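Asociación de Huertos Compartidos de Motmont
Acta de la reunión general, junio de 2018
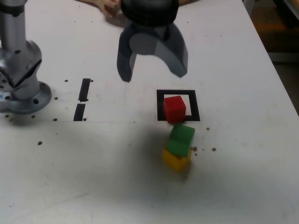

Se abre la sesión a las siete y cinco con la sala llena, ¡qué alegría! Se aprueba el acta anterior con una sola corrección: el riego de la parcela norte va los martes, no los jueves.

1. Estado de las parcelas
Están ocupadas las 143 parcelas, por primera vez desde que abrimos el terreno de Skudine. Los tomates van adelantadísimos y las judías de la hilera del muro ya piden cañas más altas. Se recuerda que los pasillos tienen que quedar libres para las carretillas.

2. Cuentas
El saldo es de 2290 euros. De ahí salen 466 para la bomba nueva, ya encargada a Cadwaladr, que la entrega con manguera y filtro. Queda pendiente la factura del mantillo. Se aprueba por unanimidad.

3. Semillero común
¡El punto más animado de la tarde! La propuesta es montar un semillero en la caseta vieja y guardar allí variedades de la zona, empezando por la lechuga de hoja rizada y el pimiento largo que tan bien se dio el año pasado. Se reservan 500 euros para estanterías, bandejas y tarros. Hay quien prefiere sobres de papel y quien defiende el cristal; se probarán las dos cosas y en diciembre se compara la germinación. Varios socios ofrecen semilla propia de calabaza (una de ellas, dicen, dulce como un boniato).

4. Visita a Bunder
Los huertos de Bunder nos invitan a ver sus bancales elevados y su compostaje en tres cajones. Iremos en coches compartidos, con intercambio de plantones a la llegada. La lista queda colgada en la puerta de la caseta.

5. Ruegos y preguntas
Se pide otra llave para el candado del agua. Se pregunta por los caracoles y se acuerda probar con trampas de cerveza en la hilera de las fresas antes de comprar nada. También se solicita sombra junto a los bancos; gusta mucho la idea de una parra.

Se levanta la sesión a las ocho y media y se reparten los plantones de albahaca sobrantes.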